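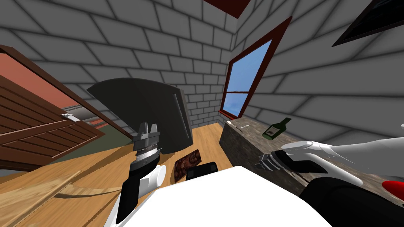
Transit Planning, session 6 — headways, dwell time, transfers
28 July 2025. Notes by Vinh Hoàng, for the people who missed it. Slides go up when Hằng Lục sends them.

Picking up from last time: frequency vs. coverage. Same budget, two networks. Read the Civley chapter again if the trade-off isn't clear, it comes back on the final.

Headway
= time between two vehicles on the same line, same direction. Frequency is the inverse. 3 buses an hour = headway of 20 min.

Average wait, if people show up at random and buses are evenly spaced: half the headway. So 10 min on a 20 min line. Only works if spacing is even. When it isn't, more riders land in the long gaps than the short ones, so the average wait goes up even tho the number of buses is the same.

Long headways — people check the schedule and stop arriving at random. The half-headway rule overstates the wait at the stop then, but there's hidden waiting at home or at work. Don't forget this in the write up.

Cycle time and fleet size
Cycle time = running time both ways + layover at both ends.
Vehicles needed = cycle time / headway, round UP. Always up. Several of you rounded down in the May assignment.

Worked on the board, Rerkside line:
one way running time 43 min
both ways 86
layover 7 at each end, so 14
cycle 100 min
headway 20, so 5 buses

Cut running time by 1 min each way and you get 98, still 5 buses. The saving goes into layover. To drop a bus you'd need cycle of 80, and no amount of signal priority gets you there on that street. Stop removal might get part of the way.

Dwell time
Doors open + boarding and alighting + doors close. Depends on:
fare payment (on board cash is the worst)
number of doors in use
floor height vs curb
how full the bus is, standing riders block the aisle

Bunching: late bus finds more people waiting, dwells longer, gets later. Bus behind it finds fewer, catches up. Holding at a control point helps but annoys the riders already on board.

Transfers
Riders dislike a transfer more than the clock minutes suggest. Models add a penalty on top of walk and wait. Size of the penalty varys a lot by place, don't copy a number from one city to another.
Timed transfer (pulse): all lines meet at the hub together. Needs cycle times that fit the pulse interval. Cao hub exercise is on this.

For next time
Read Sindico, pp. 263 to 283, skip the appendix.
Problem set 6, questions 1 to 4. Show the rounding step.
Cao hub: 22 min one way on the east line, 20 min headway, pick a layover and say how many buses you need. Then say whether it can hold a pulse.
Office hours moved to after class, same room.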